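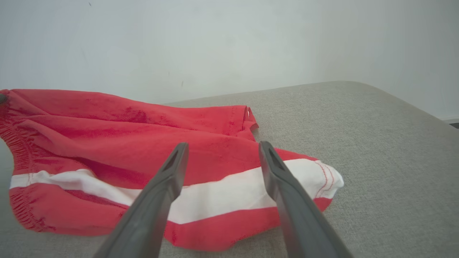 The Office of Unclaimed Articles at Femau

The Office of Unclaimed Articles was established in 1887, in the year the ferry company at Femau extended its service to the outer islands. Its purpose, as set down in the founding order, was to receive any article left behind by a passenger, to keep it in good condition, and to return it on presentation of a truthful account. The order did not define a truthful account. This omission was noted at the time and was never corrected.

For most of its history the Office occupied two rooms above the ticket hall. The first room contained the counter, the register and a bench for claimants. The second contained the articles. Clothing was kept on the north side, where the light was weakest and colors would hold. Umbrellas were kept by the door. Letters were kept in a locked drawer and were not read, except by the Senior Clerk, who was required to read them.

In February of the year under review, a woman presented herself at the counter shortly before closing and stated that she wished to claim a coat. The Junior Clerk on duty asked her to describe it. She replied that it was gray, that it had belonged to her father, and that she had never seen it.

The Junior Clerk consulted the instructions. These provided for claimants who had forgotten the color of an article, for claimants who disputed its condition, and for claimants who had died. They did not provide for a claimant who had never seen the article claimed. The matter was referred to the Senior Clerk, who came out of the second room with his glasses pushed up on his forehead and asked the woman to be seated.

She explained that her father had crossed from Skatar as a young man to take a position with the firm of Shibata, dealers in rope and sailcloth. He had left the coat on the boat. He had spoken of it for the rest of his life, usually in cold weather. There had been a button on it that did not match the others, and in the lining, on the left side, his mother had sewn a piece of paper with the address of a cousin in Fukby, in case he should be lost. He had never written to the cousin. He had not remembered the address.

The Senior Clerk asked why her father had not come to claim the coat himself. She said that he had come once. He had stood at the foot of the stairs and had been ashamed to say that he had lost it on his first day.

The register was brought out. It was the practice of the Office to give each article a number on arrival, beginning again at one whenever the numbers reached 2000, and there were consequently several articles bearing every number. The search occupied the remainder of the evening. The lamps in the ticket hall were put out at 10, and the night porter was informed that the Office would remain open, which had not happened before.

The coat was found under number 900, third series. It was brown. One button did not match. The Senior Clerk laid it on the counter and opened the lining on the left side with a pair of letter scissors, and took out the paper, and read it, as he was required to do.

He then made the following entry in the register: "Article returned. Claimant's account found to be truthful in all respects." The Junior Clerk observed that the coat had been described as gray. The Senior Clerk replied that it would have looked gray on the water, and blotted the page.

The woman signed her name. The standard fee for storage was calculated and, under a provision that the Junior Clerk was afterward unable to find, was waived. She put the coat on over her own and went down the stairs with the paper in her hand, and asked the night porter when the first boat left for Fukby.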